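Budgeting for a First Robot Arm: Handout for Session 4
Course notes, Equipment Planning for Small Labs
Prepared by Mihret Shiferaw, revised 2019-04-17

Read these before the session. They assume you have already filled in the needs sheet from last time. If you left the "task" box blank or wrote "general purpose" in it, go back and fix that first, as everything below depends on it.

1. What the quote leaves out

A vendor quote covers the arm, the controller and sometimes a gripper. It seldom covers the table, the mount, the power work, spare fingertips, shipping both ways for repair, or the weeks a paid person spends getting the thing to move. In the Datura planning file, which we will use all term, the extras nobody had asked about came to $3,455 before a single object was picked up. None of it was exotic. Most of it was brackets, cable and a second emergency stop.

Ask for the extras in writing. A salesperson who says "you probably won't need that" should be willing to put it in an email.

2. Try the task in simulation before you pay

Simulation is cheap next to hardware and I want every team to do it. I also want you to distrust it. The Datura team set up a kitchen counter with household items on it and ran the arm there for two weeks. At close range you start to see questions the spec sheet skips: how much of the work the fingers hide from view, whether a round bottle can be approached at all with a book lying next to it.

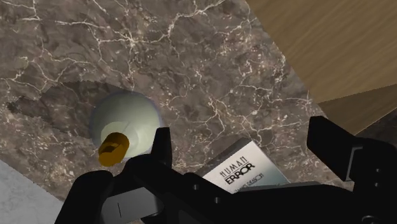
3. Questions a simulated kitchen can answer

– Can the arm reach the back of the counter from where you plan to mount it?
– Is the gripper opening wide enough for your largest object? Measure the object. Do not guess from a catalog photo.
– Does the base take up counter or floor you need for something else?
– Does the camera position you budgeted for still show the object once the hand is close?

If the answer to any of these is no, you have saved the price of an arm.

4. Questions it cannot answer

Simulated friction is a number somebody typed in. So is the weight of the kettle. A success rate from simulation is fine for comparing two mounting positions, and close to worthless as a promise to whoever signs the purchase order. I have read 14 proposals for this course that quoted a simulated success rate on page one. Two of them said what the objects were.

Look at the variety in your own setup as well. Glass, ceramic, a flat book and a kettle with a handle are four different gripping problems, and a parallel gripper will not be equally good at all of them. If your budget has one line for "gripper," explain why one is enough. 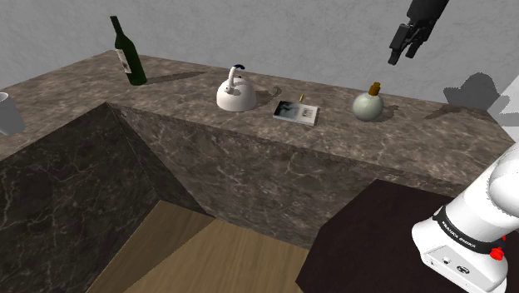
Figure 2. Datura counter layout, with a Franka Emika arm at lower right.

5. Worksheet

Fill in a low and a high figure for each line. A single figure will be handed back.

Arm and controller
Gripper, plus spare fingers
Mount and table
Electrical work
Safety equipment
Software licenses, per year
Staff hours to first working task
Repair and downtime

Staff hours is the line people shrink to make the total look good. Defne Akgül, who ran the Nulumero purchase, budgeted 13 days for setup and was still adjusting the mount in August. Her notes are in the course folder and they are blunt – read the section on returns twice.

6. For next session

Bring the worksheet and one quote. Teams on the Tillel case should also bring the lease offer, and be ready to say what happens to the arm when the lease ends.

Equipment Planning for Small Labs | Contact: course office, Nigatu Building | Back to top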